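Sorting robot in Stutville stopped after arm moved during a reset

A trial of a two-armed sorting robot in Stutville was halted on Friday, when one of the arms moved at a moment when it was supposed to be standing still. Nobody was injured and no equipment was damaged, according to the company Đinh, which runs the trial. The work has started again, but with a lower speed and with new rules for the people who work beside the table.

The robot belongs to a project with the name Dudon. Its task is to take small pieces of light waste from a table, for example paper cups, crumpled paper and foil, and to put them in the correct place. The two arms are controlled by a program called Gorix, which decides which arm takes which object. The plan for the first stage is 1,000 picks. When the trial was halted, the robot had made 421 of them.

The incident happened shortly before the lunch break. The arm on the right side had closed its gripper on a cup and lifted it, but the program did not receive the signal that the cup was held. Gorix waited for this signal, did not get it, and then put both arms in a protective stop. Such a stop is normal and had occurred several times earlier in the week.

An operator then began the reset from the control desk. In a reset, the arm that has the fault should open its fingers and wait, and the other arm should not do anything until the operator has confirmed a second time. Instead, the left arm left its waiting position and travelled over the middle of the table, to the place where the last object had been seen. A technician was at that moment reaching for a piece of paper on the same side. He pulled his hand back and a colleague pressed the emergency button. The arm stopped at once, with the distance of a hand between the fingers and his sleeve.
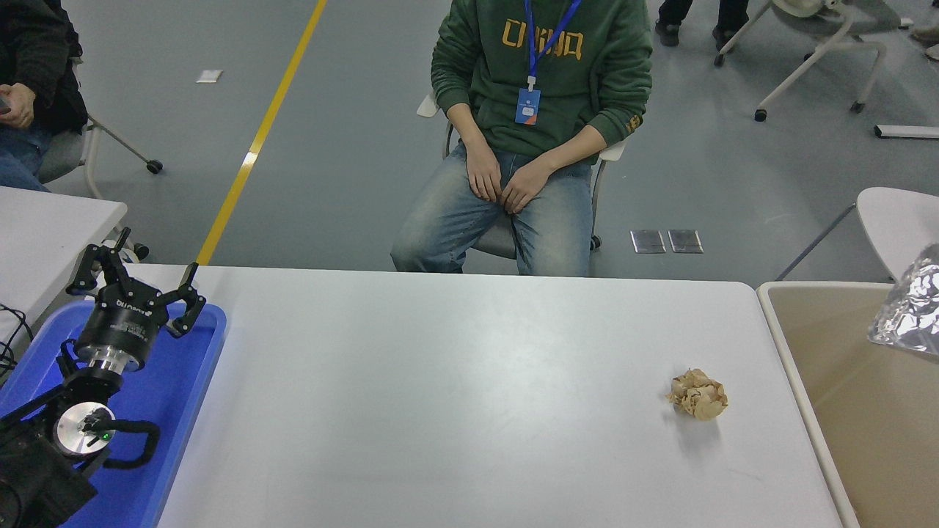 A ball of brown paper on the sorting table at Stutville, with the open gripper over the blue tray at left.

“The emergency button did what it must do, but we do not want to depend on it,” said a spokesperson for Đinh. “A person who sees a stopped robot believes that it will stay stopped. In this case he was right to believe it, and the machine was wrong.”

The company examined the records of the program during the weekend and found the cause quite quickly. Gorix keeps a list of the moves that are still to be done. When a protective stop comes, the list is supposed to be emptied for both arms. It was emptied only for the arm that reported the fault. The left arm still had one old move in its list, and the reset gave it the permission to carry it out.

The error came into the program with an update in January, when the order of several start-up steps was changed to make the reset faster. Before this update an operator had to wait a rather long time after every stop, and the staff had complained about it. The new version was tested with one arm at a time. A test with both arms was written in the plan, but it was done with an empty list of moves, so the fault could not show itself.

There is also the question of the missing signal. The fingers of the gripper measure how far they have closed, and the program uses this number to decide if something is between them. A paper cup is a difficult object in this respect. It gives way when it is squeezed, and if it is taken from the side it can become almost flat before the fingers feel enough resistance. Then the number looks the same as for an empty gripper. Crumpled paper causes the same trouble, although less often. Foil has a different problem, which is that the camera can be confused by its reflections, and the arm goes down a little beside the correct point.

In the last check before the incident, the robot had completed 91 of 100 picks without help. The other nine ended with a stop or with an object that fell back on the table. Đinh says that this result was within what it expected at this stage, and that the number of failed picks was not itself a safety matter. It admits, however, that every failed pick leads to a reset, and that the resets were the moments when people came nearest to the arms.

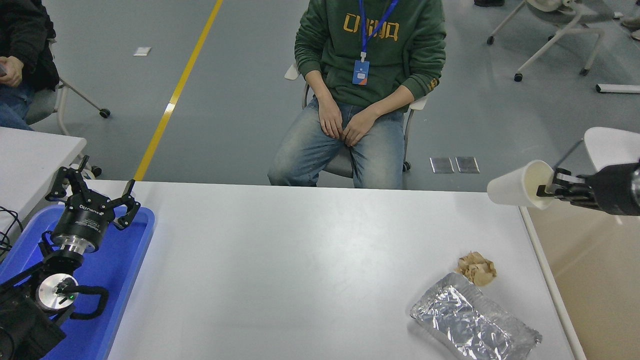 A paper cup held sideways in the gripper of the right arm. The other arm is at the blue tray.

Several measures have been taken. The January update has been removed, and the slower reset is in use again. After a protective stop the power to both arms is now cut with a switch at the desk, and it can be given back only when the operator has looked at the table and said aloud that it is clear. No one may reach over the table while the status light on the desk is orange. Both arms have been limited to half of their former speed until the end of the first stage.

Another change concerns the place where people sit. Until now it was left to each person to choose a chair and a position. A distance of one and a half metres from the edge of the table will now be kept during picking, and the desk with the emergency button will be moved so that it can be reached from both ends of the table. A second button has been ordered. The staff had asked for it at the beginning of the trial, and the spokesperson said it “should have been there on the first day.”

The technician who was nearest to the arm has returned to his work. In a short internal report he wrote that he had looked at the screen before he reached out, and that the screen showed the word “stopped” in the usual colour. This detail has led to one more correction. The screen showed the state of the robot as a whole, which was taken from the arm with the fault. It will be changed to show each arm separately, with its own word.

The safety office of the building was informed on the same afternoon and visited the hall at the start of the week. It did not order a closure. It asked for a written description of the fault and for a repeated test of the emergency stop on both arms, and it wants to be told before any new version of Gorix is installed. The test of the emergency stop has been done and was passed. The description is still being prepared.

For the neighbours of the project in the same hall, little has changed. Some of them had noticed the stop only by the sound of the alarm, and went on with their own work after it was switched off. One worker at a desk behind the yellow line said she would like to have a sign which shows when the arms are in use, as it is not always easy to see it from a distance. Đinh has promised to put up a lamp.

The picks made before the halt will be counted in the result of the first stage, with the exception of the last one. The company had hoped to finish the stage this month, but with the lower speed it will need longer, and it does not want to give a new date yet. The second stage, in which the objects would come on a moving belt, has been postponed.

A corrected version of the update is being tested in simulation at present. It will be tried first with the grippers removed from both arms, then with soft foam blocks in the place of cups, and after this the safety office will be invited to watch a reset with moves left in the list.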